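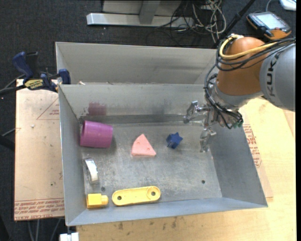

Simato two-bin picking cell

I've been running and fixing this cell long enough that people keep asking me for the same notes, so I've put them all on its own page. If you've booked it, please read the whole thing. It isn't long, and most of the calls I get are answered somewhere in here!

What you get

A KUKA arm with a multi-jointed metal gripper, two sheet-metal bins one behind the other, and a box of mixed plastic parts to pick from. The bins stand on a wooden table with acrylic sheet at the sides of the front one, still in its brown paper. Please leave the paper on. Hauwa Odukoya peeled a corner once to see what color it was (clear, sorry Hauwa) and the bare surface let everything slide.

The job software is ours and we call it Boros. It holds the bin positions, the pick heights and the speed limits, and it won't start a run until you've told it which bin is in front.

Setting up the bins

The front bin and the back bin meet rim to rim, and a blue and black bar clamp goes on at the left, near the corner where they meet. I get asked whether the clamp matters. It does! The bins are light, and a gripper finger dragging along a wall will walk them across the table quicker than you'd think. Snug the jaw pad against the edge, give the bin a shove with your palm, and if it moves, go tighter. Don't go mad with it, though – the sheet metal bends, and then the rim sits high and you'll be redoing your heights.

After any change to the clamp I run the corner check in Boros. The arm visits the corners of the front bin with the gripper closed and stops above the floor each time. I use a 3 mm feeler gauge under the fingertip. If one corner is tight and the others are fine, look under the bin before you touch any numbers, as there's usually a bit of something under it.

Cables

Most of my repair time goes here. The thick yellow cable goes over the top of the orange joint housing in a loop, and the black bundle runs under and beside it, then down the wrist. Both need slack. I've seen tidy-minded people (Botond Győri, I love you, but you know who you are) pull everything flat with zip ties so it looks nice, and then the wrist turns and something has to give. Last time it was a connector, and we lost 2 days.

So before a run, jog the wrist slowly both ways and watch the loops. They should open and close without going tight or catching on the housing. Look at the small green fittings near the end of the arm while you're there. I check them by hand, with the arm stopped and the drives off, and if one turns under my fingers I nip it up and write it in the log.

The gripper

Wipe the fingers with a dry cloth after each session. No solvent, please. Every 500 cycles I check the finger joints for play: drives off, hold the finger near the tip, and rock it gently side to side. A tiny bit of movement is fine. A click is not, and I'd like to hear about it before the next run. Margit Fülöp keeps the spare finger set in the drawer marked Grernham, along with the right hex keys. Please use those keys – the ones from the general toolbox are worn and they round the screws.

About the bins themselves

Yes, they're scratched, and no, I'm not replacing them. Smears, scuffs and bright worn patches are what you get when metal fingers work over a metal floor, and they do no harm. Two things do bother me. One is a raised burr, which you can feel with a gloved fingertip and which I take off with a fine file. The other is glare and reflections. Bare metal bounces color back at you, so a bright cup lying near a wall can give you a second blurry cup on the wall itself. If your picking software starts reaching for things that aren't there, look at the walls first. Cadi Bellis fixed hers by turning one lamp away, and it took her less time than reading this paragraph.

Parts

Cups, star blocks, toy bolts, bars with holes in them, odd curved bits. Anything plastic that fits in the gripper is okay. Start with a handful in the front bin and add more once your picks look good. Small parts with points are the fussiest, and long bars lying tight against a wall are the ones I'd leave for your second day.

Handheld controller

When you're done, hang it up, with the cable coiled loosely. I know the carpet is right there and I've left it on the floor plenty of times myself, but cables get stepped on.

Booking and help

The order code for the spare cable set is Odavby 177, if you need your own. For dates, ask Şükran Tekin, who runs the calendar. For anything that clicks, rattles or stops halfway, leave the arm where it is, switch the drives off and come find me.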